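How I Dry Mint and Lemon Balm for Tea

Posted by Aaliyah Hawthorne, June 27, 2011

My mint has gone crazy again. I cut it back hard two weeks ago and it's already leaning on the lemon balm, which has gotten pretty pushy itself, so it's drying time at my house. A few of you asked how I do it after the iced tea post, so I'm finally writing it down.

Pick in the morning, once the dew is gone and before the sun gets strong. You want stems that haven't flowered yet. The leaves still taste okay after flowering, but my lemon balm gets a soapy thing going on and I don't love it. Cut just above a pair of leaves and the plant will bush out again. I usually get another good cutting in August (sometimes a sad little third one, if it rains).

Swish the stems in a bowl of cold water and shake them out really well. Then lay them on a dish towel and go do something else for an hour. Pull off anything yellow or chewed.

Now tie them up. I use kitchen string and keep it to 6 stems in a bunch. I used to make big fat bouquets because they looked so pretty, and the middles went black on me. Small bunches! Rubber bands work too, and they tighten up as the stems shrink, so you don't get mint all over the floor.

Hang them upside down somewhere dim with some air moving. My spot is the hallway by the linen closet. Florence McKinnon, who gave me my first lemon balm plant, uses her attic and hers are done days before mine.

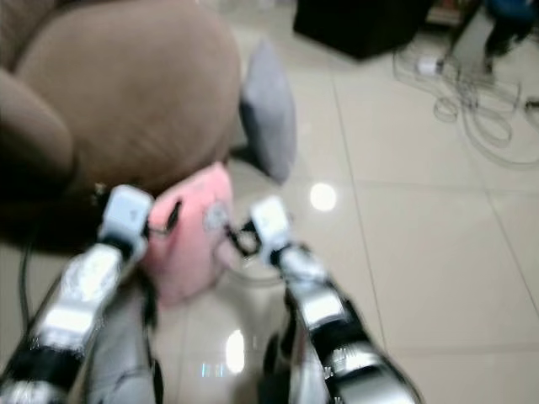 Can I dry them in the oven instead?

You can, on the lowest setting with the door cracked open, but lemon balm loses a lot of its smell that way. I'd save the oven for a muggy week when nothing will dry on its own.

Start checking after five days or so. The leaves should crumble when you pinch them, and the skinny stems should snap. If they bend, leave them up. Mint is usually ready before lemon balm at my place – I take each bunch down when it's done and don't wait for the rest.

Strip the leaves off but keep them as whole as you can, then crush them when you make the tea. They go in jars with tight lids, in a cupboard, with a label. Please label them. Dried mint and dried lemon balm look an awful lot alike by winter.

Peek in the jars the next day, too. Any fog on the glass means the leaves need more time, so dump them out on a tray and let them finish.

For a mug I use two teaspoons, mostly lemon balm with a bit of mint, and steep it covered for 11 minutes. Harvey Girard thinks that's way too long, but he puts honey in his anyway.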